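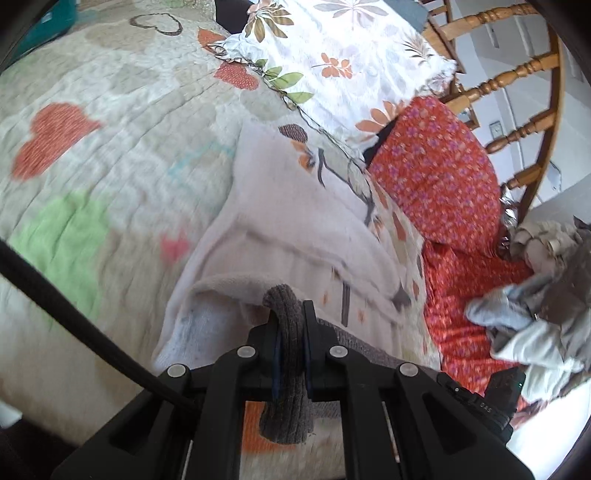 *Dark grey knitted sock, ribbed cuff, hanging from a gripper over the heart quilt*

**Thread: Socks that slide down inside wellies**

**plirnlow_knits** wrote:

Hello all! I've now made 5 pairs of plain ribbed-top socks for the family (my brother-in-law Radosław has enormous feet, bless him, so his feel like two pairs) and every one of them ends up in a lump under the heel after ten minutes in boots. I cast on 60 stitches, two by two rib for 5 cm, then plain all the way down. Should I go down a needle size for the cuff, or is it the wool? I'd love to have this sorted before December as I've promised more.

**NassoroS** wrote:

Lovely to see somebody else still making boot socks! I'd leave the needles alone and make the rib longer. Mine is 10 cm at the very least, and for wellies I carry it right down to the ankle. My mother did hers that way and I've never had cause to change it, though she used a much scratchier wool than I could put up with now.

**Zofie_M** wrote:

I'm going to disagree with Nassoro, sorry! A long rib in a soft wool just gives you a longer bit of sock to fall down. What wool is it? If there's no nylon in it, that would be my first guess. I'd also drop to 56 stitches.

**plirnlow_knits** wrote:

It's all wool, from a big cone I bought in Poreck years ago, and there's masses left, so I'm rather hoping it isn't to blame...

**NassoroS** wrote:

All wool is perfectly good. People kept their socks up before nylon, Žofie :)

**Zofie_M** wrote:

They did, with garters!

**igor_p** wrote:

Are the feet long enough? A short foot gets tugged at every step and drags the leg down with it, and I had this for a whole winter before I measured properly. Try an extra 1 cm before the toe on one pair and leave the cuff exactly as it is.

Love the hearts on that quilt, by the way.

**plirnlow_knits** wrote:

Oh, Igor, I do measure them against my own foot and then guess for everybody else, so you may have me there. I'll do one pair longer in the foot and one with Nassoro's tall rib, and Radosław can wear them to feed the hens. Žofie, I'll try 56 if they both come down!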